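La caja de octubre, o el arte de que quepa todo

Vuelve la caja de reposición de la mesa redonda, ese pequeño milagro mensual que consiste en meter en un cartón lo que ya teníamos en un armario y sentir que hemos avanzado. El sistema lo heredamos de la oficina de Tosville, donde lo usan desde mayo y hablan de él con un entusiasmo que preferimos no compartir. La planta Ovik recibe la suya cada mes; la planta Khaemba, cuando se acuerda de pedirla.

El procedimiento es conocido y se incumple con regularidad: primero lo ancho y plano, al fondo; después los sobres y las bolsitas, en los huecos; la tapa, abierta hasta el final. Quien cierra antes de tiempo vuelve a abrir, y la cinta adhesiva no la regala la empresa.

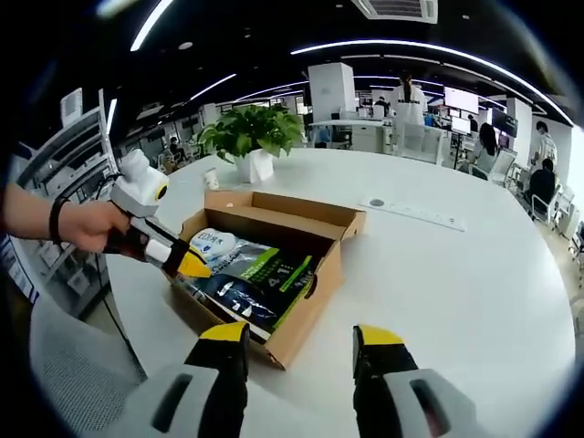 El paquete negro y verde, ya en la caja, con una bolsita blanca arrimada a un lado.

Recordamos que la mesa blanca es de uso común. La regleta de enchufes no es un estante, por mucho que su superficie lo sugiera, y la planta de la maceta cuadrada no necesita compañía. Los vasos de papel se retiran al terminar, incluido ese que siempre es de otro departamento.

Capítulo aparte merecen los envoltorios de plástico brillante. Resbalan, crujen en plena videollamada y tienen tendencia a abombarse por donde uno menos quiere. Se cogen por el centro, sin estrujar, y se dejan tumbados. En la última encuesta interna hubo 133 respuestas y 8 de ellas pedían expresamente menos ruido de bolsas. Tomamos nota, en voz baja.

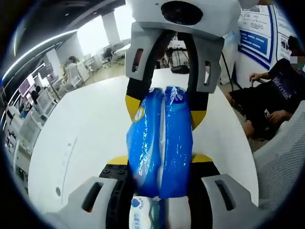
Envoltorio azul pellizcado por el medio; debajo asoma un paquetito blanco con un corazón azul.

Las cajas de Clerken se recogen a las 10 en la mesa redonda. El límite sigue siendo de 900 gramos por caja, báscula en mano. Las que lo superen volverán a su planta con una nota amable, o con una nota.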